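Sunday, August 2, 2020

Second day with the water off upstairs. I slept badly and was down in the crawl space by seven with the good flashlight.
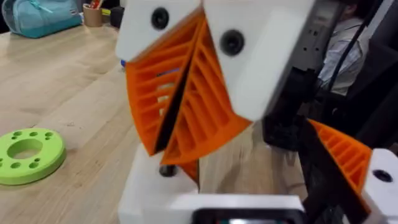 You should have pulled the whole run when you bought the place, my brother told me on the phone at breakfast, and he said it again before he hung up. He may be right. The supply line from the meter to the water heater is galvanized steel, and from the look of the threads it went in when the house did. The previous owner changed the bathroom over to copper and stopped there.

The leak is at the elbow under the bathroom. It was a drip in December and I put a clamp on it, which held until Friday night. When I took the clamp off this morning the metal under it flaked away under my thumbnail. I cut out a short piece with the reciprocating saw and looked through it at the window. The hole down the middle was no wider than a pencil. That explains the shower.

Drove to the supply house in Jolstead but they are closed Sundays now, so I went on to the big store in Lurnarcombe. Bought 90 feet of PEX, 5 brass elbows, a bag of crimp rings, two shutoffs and a dielectric fitting for where the new line meets the heater. $107 with tax. I already have the crimp tool from doing the laundry sink.

The plumber from Brurnirton had quoted $389 just to replace the elbow and the piece on either side of it. He was fair about it and told me straight that the next joint would go within a year or two. I would sooner put the money toward the whole line.

Got the old pipe out as far as the second joist before lunch. One coupling would not turn even with two wrenches and a length of pipe over the handle, so I cut it. My left shoulder is sore from working on my back. Knocked down a lot of old insulation and will have to replace some of it.

After lunch I ran the new cold line from the meter to the bathroom riser and hung it with plastic straps. Left some slack at the turns. Crimped everything except the last two joints at the heater - I ran out of light and was getting careless, and one ring failed the gauge and had to be cut off and done over.

Kitchen cold is back on through the temporary cap. Nothing upstairs yet. Filled four buckets for the toilet.

Tomorrow: finish at the heater, pressure test, call Saliba to ask if they take scrap steel.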